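Jul 5, 2023

**Fold on the bed, folks!** I fought with T-shirts on the corner of a dresser for years, and a big flat bed beats it every time (all that room!). Lay the shirt sideways, hem to one side and collar to the other, and hold it by the near edge, one hand toward each end.
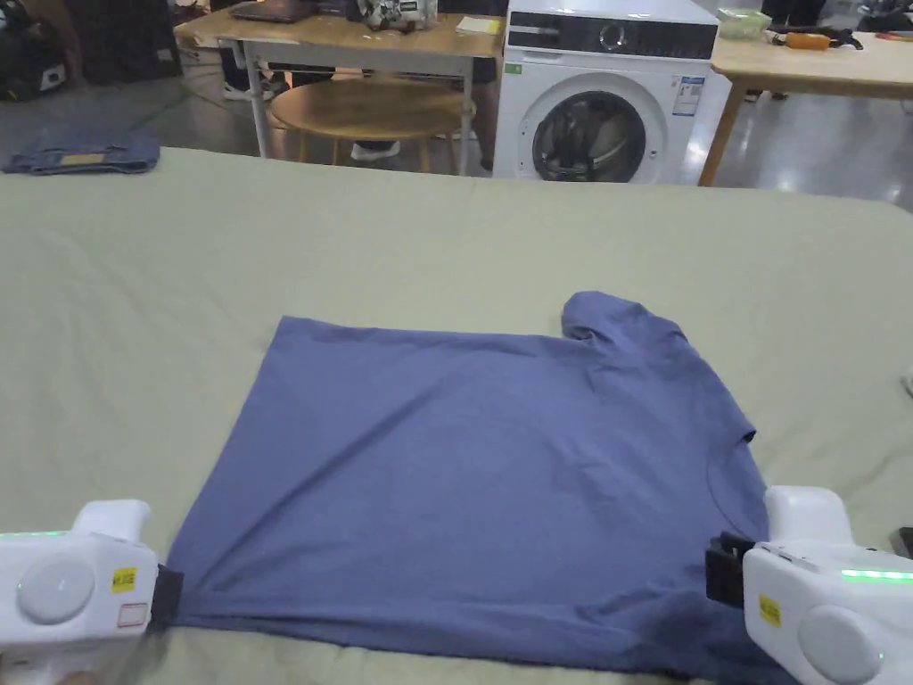
Give it a gentle tug before you fold, then smooth from the middle outward. Long creases flatten fast that way, and the sleeves can go in last. Frauke Mühlbauer taught me to fold the sides in first and then bring the hem up to the collar – so quick!

Jeans are even easier. One leg over the other, fold up from the ankles, done. Park them at the far side of the bed and keep the near side free for the next shirt.

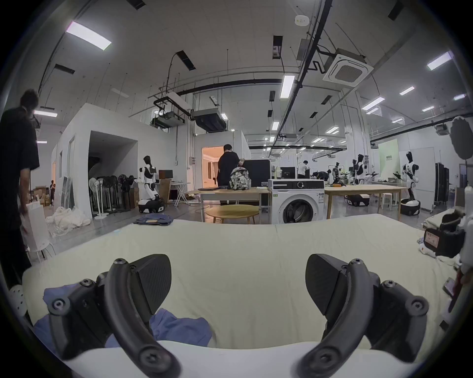 Do jeans need ironing before they're folded?

Smooth them with your palms, seams lined up, and most pairs can skip the iron.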